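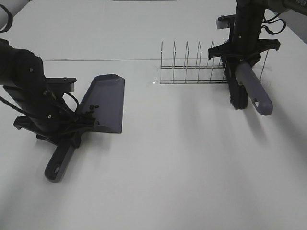

Left arm droops when it's holding anything with a long handle. Two arms over a white table in my garage, want them to sweep crumbs and scrub. Brush side is fine, that one comes straight down and the bristles meet the table square. Dustpan side is the problem. It's bolted at the base of the scoop and the handle sticks out the back, so the wrist has to hold it at an angle. After 2 hours the wrist joint gets hot and the blade sags. Pan weighs 300 grams on my kitchen scale. Running 36 volts. Bigger motor or is it my settings?? Dont want to rebuild the whole wrist.

**Femi Odukoya**, 20 April 2024

---

**Inmaculada Marín**

Check holding current before buying anything. Mine was set way too high at idle, joint cooked itself just sitting there. Drop it, let the arm park with the pan resting on the table between passes. Takes the load off completely.

Also saw the handle off. You're not using it, the gripper has the pan by the scoop end. Less weight hanging out back, one less thing to whack the table.

Check the cables too, the thin ones looping out by the wrist. Make sure theyre not pulling when it rotates.

---

**Ibrahim Briggs**

bigger motor. had the same thing with a squeegee last December, swapped it and done

---

**Joaquim Tavares**

Wouldn't go bigger yet, a heavier motor at the wrist just moves the sag up to the elbow. Try Inmaculada's fix first. If it still droops check the set screw on the wrist shaft, mine backed out a hair and I blamed the motor for weeks. Threadlocker, overnight, then test agian.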